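Chapter 2
Where Does the Stuff Go? Inventory and Why It Ties Up Your Money

My first job out of school was in the stockroom of a lamp repair shop in Novstead, and on my first Monday the owner, Cledwyn Pritchard, handed me a clipboard and told me to count everything. I thought he was kidding. Three days later I had counted 2,948 items, and the ledger said there should be 2,830. I was pretty proud of myself (extra stuff! free stuff!) until Cledwyn sat down on a crate and sighed like I had brought him terrible news.

It was terrible news, and by the end of this chapter you'll be able to explain why. If the shelf and the book disagree, then somebody has been ordering parts from a book that is wrong, and every order placed from that book is a guess. Cledwyn had been buying dimmer switches every month because his ledger said he was low. He had a whole drawer of them behind the paint cans.

In Chapter 1 we followed cash through a small business, in the front door and out the back. Now I want to slow down and look at the place where cash likes to stop and take a nap. Inventory is money that has turned into things. You paid for it, you can't spend it, and you're hoping it turns back into money soon, with a little extra on top. Accountants put it on the balance sheet as an asset, and it is one, but try paying your rent with a box of dimmer switches!

We're going to use three businesses all the way through. The first is Lloyd, a bakery with one oven and a very short clock, where almost everything on hand at sunrise has to be gone by closing time. The second is Zurnbridge, a hardware store that keeps some items on the wall for years. The third is Caveck, which puts together small electrical kits and sells them to schools. I like Caveck best for teaching because it holds all the classic kinds of inventory at once: raw materials waiting to be used, work in process that's partly done, and finished goods ready to ship. Same company, same roof, and each kind gets its own line in the books.

You'll meet some vocabulary along the way. Lead time is how long you wait between placing an order and getting it. Safety stock is the extra you keep in case that wait runs long. Turnover is how many times a year you sell through what you hold, and it's the number I'd look at first if you gave me a strange company and five minutes to judge it. Don't memorize these yet. We'll work each one out with real quantities, starting with a Caveck order for 29 kits that goes sideways in January.

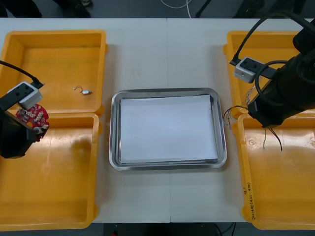 When is a part no longer counted as raw material?
It moves to work in process as soon as it is issued to a job, and it stays there until the finished kit is ready to sell.

That little rule causes more arguments than you'd expect, and Section 2.1 starts with one of them. Before you turn the page, grab some scratch paper and pick a drawer in your kitchen. Guess what's in it, write the guess down, then count. Keep both numbers, because we'll need them for the first exercise.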